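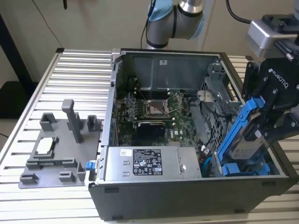
Does a change of narrator make a reader more likely to keep going past the end of a chapter?

In the two novels tested for this project it did, but only when the new narrator had been heard from before. A first-time narrator had the opposite effect.

Point of View and Stopping Places in Two Family Novels
Project report, Reading and Narrative course, Vestmont College
Submitted 2021-09-24

1. Background

Novels told by several family members in turn are often described as hard to put down. Reviews tend to credit the plot. The course readings suggest a second cause, the gap in knowledge that opens when one narrator stops and another takes over. The project was set up to see whether that gap could be observed in where readers stop for the day.

2. Texts

Two novels from the Sachdeva paperback list were used. Fletholm has four narrators, all from the same household, and tells the story of a contested will. Preren is told by a mother and her two sons over one winter. The editions are close in length, and the first 300 pages of each were included. Later pages were left out, as readers near the end of a novel tend to finish it whatever the chapter breaks look like.

Chapter breaks were sorted into three types:

Type A: same narrator continues
Type B: change to a narrator already heard
Type C: change to a narrator not yet heard

The two novels together gave 94 breaks. Type C is rare by its nature, with seven cases in all: four in Fletholm and three in Preren, counting the opening chapter of each as the first narrator's entry.

3. Method

Fifteen readers took part, all students at the college who had read neither book. Eight were given Fletholm and seven were given Preren. Each reader kept a paper log and wrote down the page on which every reading session ended, plus one line on the reason for stopping. Readers were told the project was about reading pace. They were not told about narrators.

A stop was assigned to a chapter break if it fell on the last page of a chapter or on the first page of the next. Stops inside a chapter were recorded but not used in the comparison. Opening chapters were excluded, there being no break before them.

4. Results

Readers of both books stopped most often at Type C breaks, relative to how many such breaks there were. Type A came second. Type B had the fewest stops per break in both novels, and the difference was clearer in Fletholm.

The reasons given in the logs fit this pattern. At Type C, readers wrote comments such as "new person, will start fresh tomorrow" and "don't know who this is yet." At Type B the few comments that mention the narrator say the reader wanted to hear that side of the argument -- usually the argument over the will. At Type A the usual reason was being tired or having class.

One chapter in Preren does not fit. The younger son's second chapter is a Type B break, yet almost every reader stopped there. The chapter before it ends with the family asleep and no open question. This looks like an effect of the closing scene and has little to do with the narrator.

5. Limits

The sample is small and the two reader groups were not matched. Logs were filled in by the readers themselves, and some entries were clearly written a day or more late. Chapter length was not controlled. In Fletholm the Type B chapters are shorter on average, which may account for part of the result -- a short chapter is easier to start late in the evening.

6. Further work

A second round is planned for October with the same texts and the reader groups swapped. Chapter length will be added to the coding sheet, along with a mark for whether the previous chapter ends on an open question. The log form will also ask for the time at which each session ended.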